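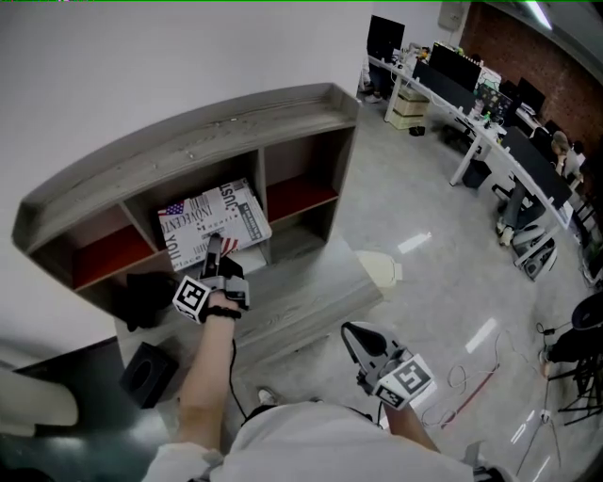
Figure 6.1 A low gray shelving unit with open cubbies, with a box printed in newspaper style resting in one of them.

Home Contents Chapters Glossary Search

Chapter 6: Where Things Live
30/10/2020 – Hekedance Textbooks, Household Studies Desk
Reading time: 14 minutes

If you have worked your way through the first five chapters, you already know a fair amount about how a household takes things in: the shopping, the gifts, the hand-me-downs, the parcels that arrive in the hall and stay there until somebody trips on them. In this chapter we come to the question of where all of it goes once it is through the door, and I'll admit it is my favorite part of the course. Storage sounds like a dull subject (my own students groan a little when they see it on the schedule), but give it a few pages and I think you may start looking at your own cupboards with fresh interest.

Let us begin with a plain definition. By storage we mean any place where an object is kept between one use and the next. A coat hook is storage, and so is a cellar. So is the back of a chair, if that is where your sweater spends most of its nights, and we will have quite a lot to say about chairs in section 6.4.

We will sort storage into two large families, open and closed. Open storage lets you see what you own: shelves, cubbies, pegs, bowls on a counter. Closed storage hides it behind a door, a lid or a drawer front. Most homes use both, and most people have strong feelings about which is better, often inherited from whoever ran the kitchen when they were small.

The examples come mainly from two places. The first is Skodholm, a farming village where houses are large and attics are larger, and where families tend to keep things for a long time. The second is Grillham, a town of small apartments, where a single closet may have to hold the winter boots, the ironing board and the holiday dishes all at once. The Seok household survey visited 127 homes across the two and listed the contents of one room in each. In the fullest of these, a sewing room in Skodholm, the list ran to 3830 separate items, buttons included. The barest, a bedroom in Grillham, had 342, and the person who slept there felt it was too crowded.

Hold on to that last detail, please, as we will return to it more than once. How full a room feels depends on its size, of course, but also on the light, on the height of the shelves and on how easily a hand can get to the thing it wants.

Before you read on

Choose one shelf, drawer or cupboard at home and write down everything in it without moving anything. Beside each item, note when it was last used, as near as you can remember. Keep the list somewhere safe – you will need it for the exercise at the end of section 6.3, and it is surprisingly hard to redo once you have started tidying.

6.1 Reach and Height

The easiest shelf to use is one between the hip and the shoulder. Anything lower asks you to bend, and anything higher asks you to stretch or to fetch a stool, so we start with the question of what deserves those few comfortable feet of wall.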